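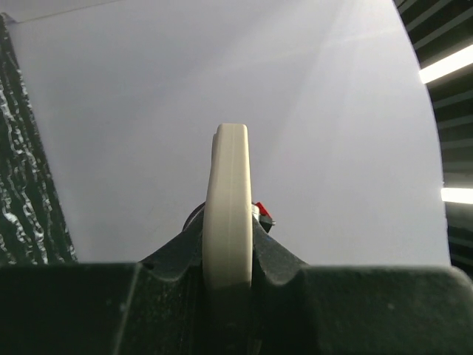 Liam Birkett
Chapter 3 | Waiting in Line

3.0 Before You Begin

You have already spent a fair part of your life in lines, so you come to this chapter with more field experience than most subjects allow. A student starting organic chemistry has rarely been a molecule. You, on the other hand, have been a customer, a caller, a patient and a car, and you probably hold strong views on how each of those went.

Hang on to the views for now. Some of them will survive the chapter. The one about the other line always moving faster will survive in a modified form, and we will get to it in Section 3.4.

A queue, for our purposes, is whatever builds up when people or things arrive wanting a service and the service is busy. The definition is deliberately loose. It covers shoppers at a register, planes over an airport, print jobs, court cases and the pile of sweaters on my chair that are waiting to be folded. (The last of these has an arrival rate well above its service rate, and we will return to it as an example of an unstable system.)

The Ferry at Ostholm

We open with a ferry, partly because ferries make good examples and partly because I missed this one.

The town of Ostholm sits across a narrow sound from Wikulbridge, and has 2,540 residents, most of whom seem to want to be on the other side of the water. The ferry carries 65 cars. On an ordinary weekday it leaves with room to spare, and the crew has time to discuss the weather with you at length. On a Friday afternoon in summer the line of cars runs back past the bakery, past the church and up the hill toward the school, and the bakery does very well out of it.

For years the town's complaint was that the ferry was too small. The argument had a pleasing simplicity. There were more cars than spaces, so there should be more spaces. The ferry company, Hollis, answered that over a full week the boat ran well below capacity, and that it was not going to buy a bigger one to carry more empty deck across the sound on Tuesday mornings. Both sides had the numbers to prove it. They were averaging over different stretches of time, and each thought the other was being dense.

You will meet this quarrel again and again, in hospitals, in call centers and in every parking lot ever built. One party looks at the average and sees slack. The other is standing in the line. A large part of queueing theory consists of explaining to the first party why the second party is cross.

Why There Is a Line at All

Suppose a coffee stand can serve one customer every two minutes, and suppose customers turn up, on average, one every three minutes. The stand is faster than its customers. Common sense says there should never be a line, and common sense would be right if people arrived like beads on a string, evenly spaced and considerate.

They don't. They arrive in clumps. A meeting lets out, a bus pulls in, the rain stops. Then comes a long gap during which the person behind the counter wipes things that are already clean. The trouble is that the gap can't be saved. An idle minute at ten o'clock is no help to the six people who show up together at a quarter past. Spare capacity spoils faster than milk.

Service times are uneven too. Most customers want a coffee. One wants four drinks, each described in a full paragraph, and would like to pay for them separately. Everyone behind that customer now waits, including people who arrived at perfectly sensible intervals and did nothing wrong.

So we have two sources of trouble, uneven arrivals and uneven service, and together they are called variability. If you take away either one the line gets shorter. If you take away both, and the server is faster than the arrivals, the line disappears, along with any reason to write this chapter.

How Busy Is Too Busy?

The share of time a server spends working is called its utilization. Managers like this number to be high. It feels thrifty. An idle clerk looks like money leaking out of the building, and a clerk who never looks up appears to be a triumph of planning.

Now watch what happens to the line. When a server is busy half the time, waits are usually short. Push utilization up a little and waits lengthen a little. Keep pushing and they stop being polite about it. As the server gets close to being busy all the time, the average wait climbs steeply, and the last bit of thrift costs the customers more than all the earlier bits put together. Figure 3.2 shows the curve. Students sometimes assume the vertical part is a printing error.

Look at it from the point of view of recovery. A line that builds up during a rush can only be worked off in the slack that comes after. If you have trimmed the slack away, the leftovers of the morning rush are still there when the lunch rush arrives, and the two of them go on together into the afternoon. A clinic that books every minute of the doctor's day will be running late by midmorning and will stay that way until somebody turns off the lights.

The practical advice, which is widely taught and widely ignored, is to leave room. How much room depends on how variable the system is, and Section 3.3 gives you the tools to work it out.

What a Wait Feels Like

Up to this point we have treated customers as identical and patient, a mistake made by many models and several airlines. People do not carry stopwatches around in line. They carry impressions, and the impressions have only a passing acquaintance with the clock.

Time with nothing to do feels longer than time with something to do. Waiting without knowing how long feels longer than waiting for a stated period, even when the stated period is dreadful. Waiting while someone who came after you is served first feels like an insult to your whole family.

The phone company Ovia offers a useful case. One February, after a billing mix-up, its support line had up to 500 callers on hold at a time. The company's first response was to change the music. Its second was to have a recorded voice tell callers that their call was important, at intervals just short enough to prevent anyone from reading a magazine. Complaints rose. The third response was to tell callers their place in line and offer to call them back, and complaints dropped sharply. Average waiting time had hardly moved. Callers were waiting just as long, but they were doing it in the kitchen.

Engineers sometimes find this sort of story annoying, on the grounds that the real problem was left alone. They have a point. A mirror by a slow elevator does not make the elevator any faster, and there is something a little shabby about fixing the complaint and leaving the elevator. We will take up the question of when it is fair to manage the feeling of a wait, and when it is a way of dodging the bill, in Section 3.6.

Back to the Ferry

Hollis did not buy a bigger boat. It added an extra Friday sailing in summer, paid for by dropping a weekday run whose main passenger had been the mail. It also began charging less for crossings before noon. The first change put capacity where the cars were. The second persuaded some of the cars to be somewhere else, and it worked mostly on retired people, who had been coming on Friday afternoon out of habit.

The line still forms. It now ends at the church, and the bakery has written to the company to object.

As you read the sections that follow, keep a line of your own in mind, preferably one that irritates you. The methods are easier to learn with a grudge attached. You will need a watch, a pencil and enough nerve to stand near a checkout for an hour writing down when people arrive, and if the manager comes over to ask what you are doing, it helps to buy something.

Terms Introduced in This Section

Queue: customers, objects or tasks waiting for a service that is busy.
Arrival rate: how many customers turn up, on average, in a given stretch of time.
Service rate: how many customers a server can handle in that same stretch when kept working.
Utilization: the share of time a server is busy.
Variability: unevenness in arrivals, in service, or in both.
Unstable system: one in which arrivals outpace service and the line keeps growing. See also sweaters.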